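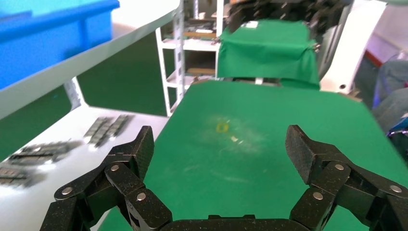
## Ticket: second gripper set and spares for the sorting cell

**Status:** open, awaiting purchasing decision
**Raised by:** Assembly Automation, Vosterer site
**Sent to:** Equipment Purchasing
**Supplier concerned:** Duvo (fingers and pads), Lindqvist (trays and bins)
**Budget line:** small equipment, current year

### Request as received

The cell requires replacement fingertip pads and one complete spare finger assembly. The present stock of pads will not last until the next ordering window in December. The section also asks whether a second complete gripper can be bought under the same line, or whether it must be entered in next year's plan.

### Entry 1, Purchasing

The request cannot be approved in its present form. Please supply the following:

- the pad type and the number wanted
- the hours run on the pads now fitted
- a written quotation from Duvo, with carriage shown separately

A complete gripper is above the limit for small equipment and will need its own form.

### Entry 2, Assembly Automation

Pads: 14, standard hardness. The pads now fitted have run for 200 hours. The supplier's sheet asks for inspection at that point, and the inspection has been done. Wear on both pads was within the stated limit, but the section does not wish to rely on them for the Troltska parts, which have sharper edges than those handled so far.

The quotation has been requested. Duvo gives nine working days for a reply.

### Entry 3, Purchasing

Noted. Please confirm that the order for pads does not depend on the order for the spare finger. If the two are separate, the pads can be released first.

### Entry 4, Assembly Automation

Confirmed, they are separate. The fault recorded in the previous ticket (finger slow to close after a restart) was traced to a loose plug at the controller. It was not caused by the finger. The spare is therefore requested as cover against a stoppage, and may wait for the quotation.

The section has also reviewed what the cell has to handle. Brackets and strips differ a good deal in shape, and one type of hand may not suit all of them. Work at the table at present involves a two-finger gripper and a multi-fingered hand, with bent brackets in the blue tray and flat strips laid out on paper below the shelf. 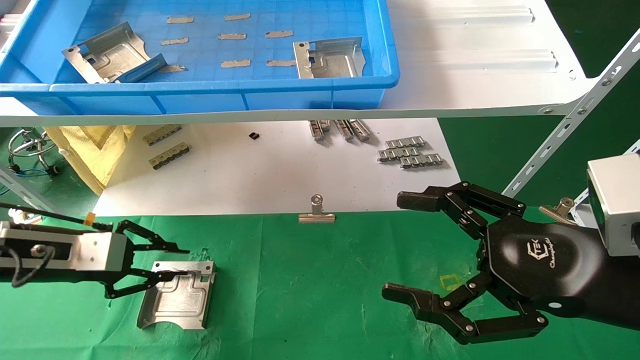
**Can the pads and the second gripper be placed on one order to save carriage?**

Purchasing advises against it. The two items fall under different approval limits, and a joint order would hold back the pads until the larger sum had been signed for.

### Entry 5, Purchasing

Pads released for order. The order number will be sent to the section by internal post.

On the second gripper, the following must be entered on the planning form:

1. Purchase price, with the mounting plate and cable listed as separate lines.
2. Yearly cost of pads and pins, taken from actual use.
3. Cost of fitting, including any time for which the cell will be out of service.
4. Whether the existing controller will accept a further unit without a new licence.

### Entry 6, Assembly Automation

Points 1 and 3 can be answered when the quotation arrives. Point 2 has been drawn from the stores record and is attached. Point 4 has been put to Duvo in writing.

Lindqvist has asked whether trays should be included in the same plan. The section has no need of further trays this year and has replied to that effect.

### Entry 7, Purchasing

Quotation received for the spare finger assembly. Delivery is given as 7 weeks from order. The price is within the limit for small equipment and the order may proceed once the head of section has signed the form.

The quotation does not mention the controller licence. The request for a second gripper remains on hold until a written answer is received.

### Actions outstanding

- Assembly Automation: signed form for the spare finger assembly
- Assembly Automation: written answer from Duvo on the licence
- Purchasing: confirm delivery date for pads
- Purchasing: carry the second gripper forward to the December review if point 4 is still open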